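Hand grippers on the packing bench: what it's done to our shifts
Forum: Shop floor and warehouse
Started by benchsider, 20th July

benchsider
Long post, sorry, but I've been wanting to write this up for weeks. I pack metal homeware at Boychuk, the Skinholm site. Candle stands, wire shapes, hoops, that sort of thing. We've been getting ready for Flovutano, the arm system that goes live on our line in December, and the bit I didn't expect is that we're the ones teaching it! You take a hand-held gripper, do your normal pick with it, and the recording goes off to train the arm. Each of us does 250 picks a week, and the target across the site is 3,000 before the first arm is switched on.

It's harder than it looks. A hoop lying flat gives you next to nothing to get hold of. You learn to come in over the rod with the jaws wide and stay off the welds.
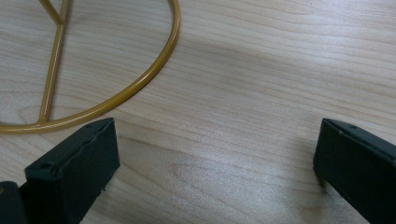

What has changed for us

1. Two hours of every shift are now recording. You sit down for it, which my knees are very happy about.
2. The old hands get asked things. One woman on our line has packed there for 29 years and now the engineers come to her bench with a notebook (about time!).
3. Rate targets are off while you're recording. You still have to hit them on the other hours, and that's the part we're arguing about with management.
4. New starters record from their first week, so they learn the stock much quicker than I did.

Anyone else doing this? I'd love to compare notes.

tallyho_pallets
We had Flovutano put in at Borgate last year, on the carton end. I'm glad you're enjoying it but get everything in writing. We were told nobody's hours would change and then the late shift went from five people to three. No sackings, they moved to goods in, but they lost the shift premium and that's real money.

benchsider
That's fair, and thank you. Ours says "no change to contracted hours", it doesn't mention the premium at all. I'll bring it up.

mrs_oddbox
Do you get paid extra for the recording? You're handing over what you know. I'd want something for that.

benchsider
Small allowance, same as the first aiders get. I think it should be more. I still like doing it though, I can't pretend I don't. It's the first time in this job that how I pick something up has mattered to anybody upstairs.

gantry_gus
Maintenance here, different firm. Question about the grippers: are you starting every pick from close in? We did that and the arm was hopeless whenever a part had wandered to the back of the table. Had to redo 200 of them.

benchsider
Good shout. We mix it up now. Some start with the jaws nearly over the part and some from well back, with the yellow loop right up in the far corner and a big stretch of bare table to cross.

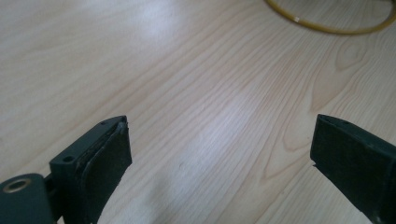
I find the far ones more tiring on the wrist, so I do them first and save the close ones for after tea break. The other thing we've learnt is to keep them open for the whole approach. If you start closing early out of habit, you end up shoving the part along the table. I did that constantly in my first week.

gantry_gus
Yes, same here. Check your pads on a Friday as well, ours started to lift at the tips and the grip went all over the place.

tallyho_pallets
See, this is my worry though. You're all being brilliant at it, and the better you are, the fewer of you they need.

mrs_oddbox
Or they need people who know how to fix it when it goes wrong? My sister's place kept everyone and retrained half of them.

tallyho_pallets
Half.

benchsider
I don't think you're wrong to worry. We've asked for the arm cell jobs to be offered to packers before they're advertised outside, and the answer so far is "we'll look at it". Meeting is next week. I'm going in hopeful, and with your point about the premium at the top of my list. Will report back.

gantry_gus
Please do. And ask who gets called out when it stops at two in the morning, because here that was me.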